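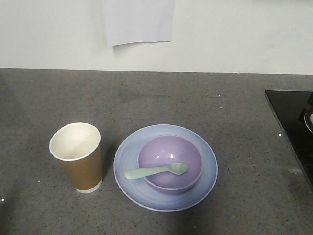 Paper cup, plate, bowl, spoon. My Tuesday set for the Greltico.

1/ I am now in the second month with the Greltico table-clearing kit from Skaltlow, so I will write down what I think of it. I pay 49 a month for the service. The arm was a separate purchase.

2/ Bowls are good. I ran 100 pickups with the purple one and it dropped 3. With the plate it is slower, it likes to try the rim two times before it lifts.

3/ The spoon is my main complaint. When it lies inside the bowl, the kit got it in 51 tries of 100. The Taheri gripper pads should help with thin handles, but they are sold apart and I did not order them yet.

4/ Paper cups: please set the force to low first. The default setting is too strong for an empty one. The manual mentions this only in the last chapter.

5/ Support is in Grollton and they answer in around a day, always polite. I asked them for a spoon update and they told me April. I will keep the subscription until then and test again.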